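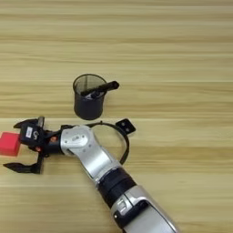

Ruairi Matheson reckons we should have stopped at 300 demonstrations, trained on those, and only then decided whether we wanted more. He put it in a comment under my last post and I have been thinking about it since, mostly while moving a red block from one part of a table to another.

He has a point. We now have 2,109 recorded attempts on the Nellberg task, and I have thrown away 675 of them. Most of those went for dull reasons. The operator paused too long before closing the gripper, or nudged the block with a finger first and then picked it up from wherever it ended up. A person watching would call that a success. The model learns the nudge along with everything else, and then it nudges when there is no need.

The task itself is simple. Pick up the block, carry it past the pen holder, put it down. The pen holder is an obstacle, and I shift it between takes so that the arm can't get by on one memorised path. I also change whether the marker lies across the top or stands inside, as an early version trained on the Lamont data went wrong whenever the cup looked different.

What I would do differently is write the rules down before recording anything. There were two of us driving the arm, and we had two ideas of how to approach a block. I come in low from the side. My colleague comes down from above and turns the wrist late. Either is fine on its own. Mixed together, they gave us a policy that started one and finished the other, and closed on air.

We have now agreed on the low approach, and a take is marked good or bad straight after it ends, by whoever drove it. I used to do the marking on Friday afternoons and I was far too generous.

As for stopping at 300, I will try it. I'll draw them from the takes we kept, train with the same Skesow settings and run both versions on the same block positions. If the small set does nearly as well, Ruairi can have the next comment too. The results should be up before the end of August.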